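I get the same handful of questions every time I mention that I collect demonstrations for Jamitz, so I'm putting the answers in one spot. I'll add to it in June when the next batch is done.

**What is Jamitz, anyway?**

It's our two-arm setup for teaching a robot to handle flat, floppy, annoying stuff (mostly paper, sometimes cardboard). I steer, it records, and later the model tries to learn from what I did.

**How many examples do you have?**

1,623 as of May 26, 2020. Of those, 623 are paper tasks, and I'm a little proud of that pile!

**Do you keep the bad ones?**

Depends on the kind of bad. If I fumble a sheet and then recover, I keep it and tag it "recovery" - the model needs to see how you get out of trouble. If I spaced out and the arm just sat there, it goes in the trash.

**How long is a session?**

I stop after some 16 takes. Past that I get sloppy, and sloppy me is a terrible teacher. Short break, snack, then back to it.

**Do you use the same paper every time?**

No way. Early on I did, and the model got great at exactly one kind of sheet and hopeless with everything else. Now I swap between thin, stiff, creased and fresh, and I change the starting angle too.

**Why wrist cameras when you could film from overhead?**

We do both, but the wrist view is the one I check first. When the gripper has a sheet standing up, it can hide a good chunk of the board behind it, and I want to know how much the model is really getting to see at that moment.
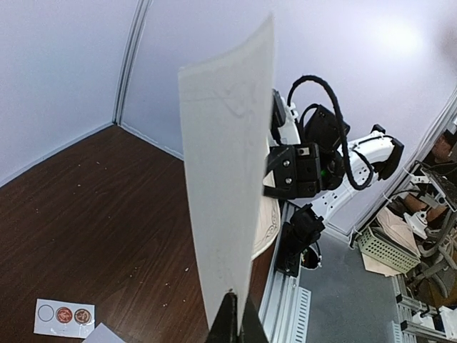
Rista wrote in to ask whether takes like that should be thrown out, seeing as the model can't learn from what it can't see. Over at Issahaku they drop any take where the view is blocked for more than 2 seconds, and training got calmer for them.

I went back and forth on it! For now I keep them, because blocked views will happen on real jobs too, but I've started tagging them so we can train both ways and compare.

**Can I get the data?**

Not yet. Hitent hosts it for us and I still have labels to clean up. Ask me again after the June batch.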